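Feb 27, 2021

Our laundry at Graltadcombe now has a station with two robot arms. Stasel sold it to the owners as "help for the folding crew." I've worked that crew a long time, so let me tell you how the help is going.

The job they gave it: take shirts, put them on hangers, put the hangers on a rack. Colored baskets for the rest. We do that while talking about dinner.
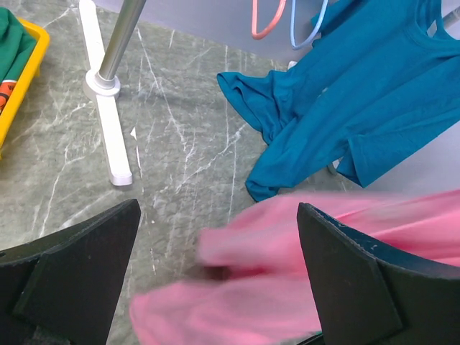 Miseck replied that I'm scared of a rack and two baskets, and that sore shoulders are no job perk. Fair on the shoulders. Mine hurt too. But my hours went from 24 to fewer the same month the sales deck showed up, and my shoulders didn't ask for that.

The deck said 149 shirts a shift. I asked whose shift. Still waiting.

What changes first is the talk. Three of us used to work one table. Now one gets pulled off to watch the arms and write down every mistake, at the same pay. 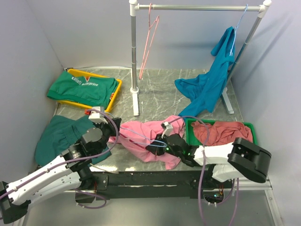
And watching is tiring in its own way. You can't look away and you can't just grab the shirt and do it yourself, which your hands want to do all day.

Lakatos, the laundry across town, gave its people 72 hours' notice before their new schedule. I've asked for ours in writing.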